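Rostside Shared Workshop -- build night minutes, May 2023

Notes by me, Lise Arsenault, typed up from my scribbles, so shout if I got your part wrong.

We started with the gripper build. The second housing is printed and the fingers close evenly now, which made my whole week! Grirkham sent the replacement springs but shorted us again, so I'm writing to them. We agreed to keep the white desk by the brick wall as the test spot and leave the keyboard on it, because the low, curved black shape is a good thing to line the fingers up on.
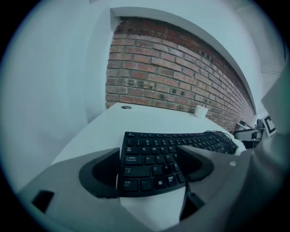 Then we got into finger pads for a good long while. The smooth ones slip on anything glossy, and I was outvoted on foam (fine, fine). The nubby pads from the Fluna mold won, and we'll pour 10 more pairs before July. I said I'd do the first batch at home if somebody lends me a scale. Cure time came up too -- the last ones were pulled early and stayed tacky at the edges.

Money: we've spent $220 of the $300 build budget, so there's $80 left. The Bélanger order for screws and heat inserts comes to $58 and was approved. The rest stays put for silicone. No new printer, sorry, I did ask.

Marker cards: we want them stiffer. The ones on thin stock curl, and then the tracking goes jumpy. I'm trying a thicker backing, and we'll test both kinds at the same desk. We gave this about 20 minutes and could have gone all night.

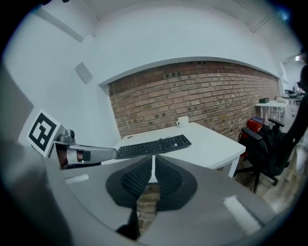

Gripper with the nubby pads, desk and brick wall behind.

To do before next time:
Lise -- Grirkham email, first pad batch, card backing.
Everyone -- put the hex keys back in the red tin, please!

Wrapped up late, lights off, next date to be sent around.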